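# Marking Out a Shared Table: Workstation Layout for Food Preparation Tasks

**Project report, Household Studies module, Navarrete College, Bromside campus**

## 1. Background

The teaching kitchen at Bromside is used by two course groups and by the evening program. Its tables were bought for general use and carry no fixed stations. During the fall, students reported that cutting boards drifted toward the middle of the table during a session, that tools were laid down wherever there was space, and that clearing up took longer than the preparation itself.

The project group was asked to propose a low-cost way of giving each table a layout that students could follow without instruction. The brief set two conditions. The layout had to be removable without leaving a mark on the tabletop, and it could not require new furniture.

## 2. Earlier Work

A similar exercise had been carried out at the Grollstead site, where paper placemats were printed with outlines of a board, a knife and a bowl. The placemats worked for short demonstrations. They became damp during longer sessions and had to be replaced, and students tended to move the whole mat along with the board. The Grollstead report recommended that any later attempt fix its markings to the table itself.

The group also reviewed the cleaning rules for the Bromside kitchen. These require that tabletops be wiped at the start and end of each session and that nothing adhesive remain on them over a vacation period.

## 3. Method

Colored tape was chosen as the marking material. Three colors were tested on a spare section of tabletop. White was easy to see but showed dirt quickly, and green was difficult to tell apart from some of the vegetables used in class. Blue stood out well against the brown surface and was adopted for the trial.

The tape was laid in long crossing strips, so that the table was divided into zones. Each zone was assigned a purpose: cutting, holding cut items, tools, and waste. No labels were applied. The group wished to learn whether the lines alone would be enough to keep the zones apart.

Slicing a lemon was selected as the standard task, as it calls for a small number of items and produces pieces that must be put somewhere. The board used was the kitchen's light bamboo one with rounded corners. 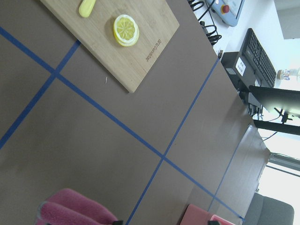

*Figure 1. Bamboo board and lemon slice on the taped table.*

The trial ran over 4 sessions of 30 minutes each. Members of the group took turns observing and recorded two things: whether the board remained in its zone, and where students put down their tools when they were not in use. Observers did not correct anyone during a session.

## 4. Results

Students accepted the markings readily. Over the trial, the board was returned to its zone on 80 percent of the occasions when it was lifted. The remaining cases occurred mostly toward the end of a session, when tables were being cleared and the zones had lost their purpose for the person working.

Tools were less consistent. Many students laid the knife on the board between cuts instead of moving it to the tool zone, and several said that the tool zone was too far from the hand they worked with. Left-handed students raised this point more often. The group considers it a fault in the layout.

The waste zone was hardly used. Students preferred to carry peel and ends directly to the bin, and the space was generally taken over for bowls.

The tape held through wiping, although the ends of some strips began to lift after repeated cleaning. Crumbs collected along the raised ends. When the strips were removed in December, the tabletop showed no residue.

## 5. Discussion

The crossing lines gave students a clear sense of where the board belonged, and this was achieved at very little cost. The division into four purposes was probably too fine for a task of this size. A layout with 2 zones – one for cutting and one for everything else – would match more closely what students did without being told.

The group also notes a limit in the choice of task. A lemon is small and firm, and its slices stay where they are placed. Leafy vegetables or dough would spread further and might make the lines harder to follow. The Sestthorpe kitchen, which has longer tables and larger classes, would be a suitable place to test this.

## 6. Recommendations

1. Retain blue tape as the marking material and press down the ends of each strip after wiping.
2. Remove the waste zone and give its space to bowls and cut items.
3. Place the tool zone beside the board, with a mirrored version for left-handed students.
4. Repeat the trial at Sestthorpe with a longer preparation task before the layout is adopted at other sites.

The observation sheets are stored with the kitchen records at Bromside and may be consulted on request to the department office.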